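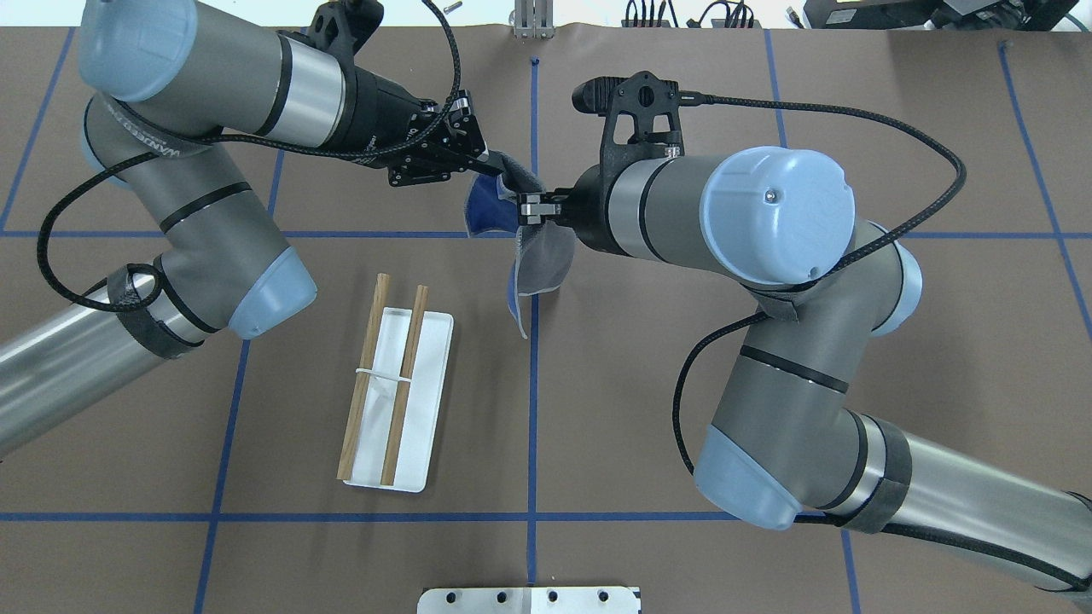 Papel kraft en rollo Carngate y cinta azul Matoušek para cubrir la mesa de trabajo: reseña

Buscar en el sitio
Escriba aquí su búsqueda

Imprimir | Enviar por correo electrónico

9 de agosto de 2022

Compré el rollo de papel marrón Carngate en octubre, junto con tres rollos de cinta azul Matoušek. La idea era dejar de trabajar directamente sobre el tablero, que ya tenía manchas de cola y un par de cortes. El papel y la cinta me costaron 837 coronas en total, con el envío incluido.

El papel es liso por una cara y algo más áspero por la otra. Yo lo pongo con la cara áspera hacia arriba porque las piezas pequeñas resbalan menos. Viene muy enrollado y el primer tramo se levanta por las esquinas. Conviene cortarlo la noche anterior y dejarlo plano con unos libros encima. Con una mesa grande hay que solapar dos tiras; tres centímetros de solape son suficientes si se pega bien la junta.

La resistencia es buena. Aguanta el lápiz, la goma y el roce continuo de telas y bandejas. No aguanta el agua: una taza volcada deja el papel ondulado y ya no vuelve a su sitio. Tampoco sirve como base de corte, el cúter lo atraviesa a la primera. Para eso sigo usando la plancha Boltix, que guardo aparte.

La cinta la uso para dos cosas, fijar los bordes y marcar una cuadrícula. La cuadrícula viene bien para doblar paños, alinear dobladillos y colocar las cosas siempre en el mismo punto. El azul se ve con claridad sobre el marrón incluso con poca luz, y eso no lo conseguí con la cinta beige que tenía antes.

Para trazarla, lo más práctico es marcar primero los puntos a lápiz en los cuatro bordes y tender la cinta de lado a lado de un solo tirón. Si se pega por trozos, las líneas salen torcidas. En mi mesa tardé 17 minutos, sin contar las marcas.

El adhesivo es suave. Sobre el tablero barnizado se retira sin dejar restos, también después de varias semanas. Sobre el papel la cosa cambia: si se despega despacio y casi en plano sale entera, pero si se tira hacia arriba se lleva una capa fina de fibra. Ľudovít Holub me recomendó calentarla un poco con un secador y así mejora, aunque tampoco es perfecto. Mi consejo es decidir la medida de los cuadros antes de empezar.

Otro detalle: los cruces quedan con doble grosor. Con tela no se nota. Con una hoja de papel y un bolígrafo encima, sí.

Jonas Leitner usa el papel Clamau, más grueso y más caro. Lo probé en su taller y se queda plano desde el primer momento, pero cuesta más doblarlo por debajo del canto de la mesa. Para un uso diario prefiero el Carngate y cambiarlo cuando haga falta.

A favor: precio, contraste de la cinta, tablero limpio al retirarla.
En contra: el papel se curva al principio, no tolera líquidos, el tubo de cartón del rollo llegó aplastado.

Puntuación: 4 de 5 para el papel, 4 de 5 para la cinta. Volveré a comprar los dos.

Contacto | © 2022 Todos los derechos reservados | Volver arriba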